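Seed storage on a grain farm is mostly a moisture problem. At Beseck, which keeps 875 acres in wheat and field peas, the seed held back from harvest goes into a sealed room at the north end of the drying shed.

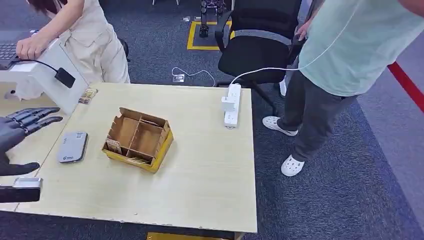 Melahat Akgül
Seed and Soils Manager, Beseck

Akgül took over the room in June and changed the sampling first. "We were testing the top of the bin. Peas take up water at the wall, so you have to probe there too." Each lot now gets 2 probes, and the results go to Friesen for germination counts. 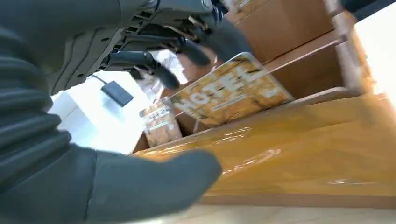
Germination samples are held by lot until the count is back. "A lot that fails goes to feed," Akgül said. She wants the retained samples kept upright in an open box with compartments, the way those two HOTEL cards are standing, with the lot number facing out. Trorudstead, the neighboring farm, still stores its samples in sacks.

She plans to try a local pea line, Tutar, on the lighter ground. "It yields less. It also needs less water, and I can save the seed."

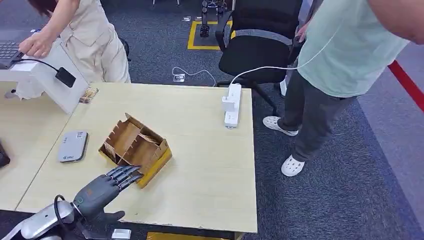

How long can saved pea seed be kept?

Two years, if it goes in dry and the room stays cool. After that she retests before planting.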